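4.2 Planning the purchase

The costs reported for laboratory manipulation work usually stop at the price of the robot. In our own planning we found this figure to be a poor guide to what a group will spend in its first year. This section sets out how the budget for the towel-handling station was drawn up, which lines were wrong, and what we would ask a supplier before placing a second order.

We split the budget into four lines: the platform, the end effectors and wrist sensors, the furniture and floor space, and staff time. The platform was treated as fixed. Two suppliers, Relier and Lundum, were asked to quote on the same written specification, which called for two arms on a common base, two-finger grippers on both sides and a sensor at each wrist. The replies were hard to compare. Relier included the grippers but left out spare fingers and cables. Lundum priced every part on its own, down to the cable clips, and gave a longer delivery time. The first reading of the two quotes favoured Relier. Once Ivone Miranda had put the missing parts back in, the difference between them was small enough that delivery time decided the matter.

Spares were the line we got most wrong. We had set aside 400 euros for fingers and cables together, based on a rigid-object project in the same building. Cloth work puts different demands on the fingers. They are brought down close to the table to catch an edge, and a small error in table height means that the tip meets the surface. The cables also need more thought than we gave them. A run that is long enough for the full reach of the arm has slack in it at short reach, and that slack has to go somewhere. We now keep 1,599 euros for these items and order them with the arms, as a later order carries its own delivery charge.

Furniture was cheaper than planned. A plain table at the right height was enough, and the matte top that came with it gave us fewer problems with glare than the glossy one we had first wanted. The floor marks used to return the table and base to the same place cost almost nothing but took a morning to agree on. We spent 759 euros on the whole line, including a second table used to extend the surface at the back.

Test items should be listed separately, however small the sum. Towels and cloths change with handling, and edges that have frayed do not give the same grasp as new ones. Natanael Guerra suggested buying each type in one batch and retiring items by number of trials, which is the rule we followed. The allowance was 300 euros. We chose items of differing size and weight, as the cost of doing so is minor and a station tested on one kind of towel says little about the purchase as a whole.
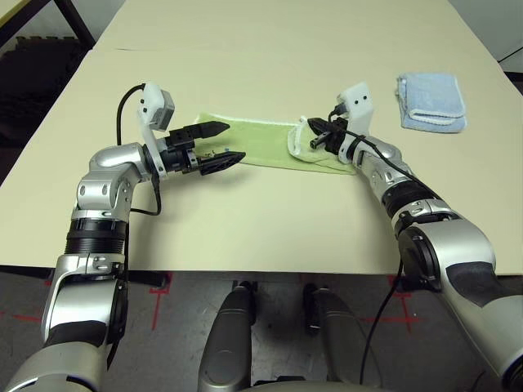 Figure 3. The station in use, with a green towel and a white cloth between the two grippers.

Staff time was the hardest line to defend to the department and the one we would raise first in any new proposal. Setting up, calibrating and resetting items between trials all fall to a person, and none of this appears in a supplier's quote. We had planned for one researcher at half time. By July the work was shared between two people, and the second was paid from the Prodby project, so the true cost is spread over two accounts and is not fully recovered here.

For a group planning a similar purchase, we suggest sending suppliers a parts list as well as a specification, and asking for the price of each spare to be held for a year. Lundum agreed to this in writing when asked. Relier would hold prices for the grippers only. The quotes used in the comparison were those valid on 9/17/23, and later changes to either price list have not been taken into account.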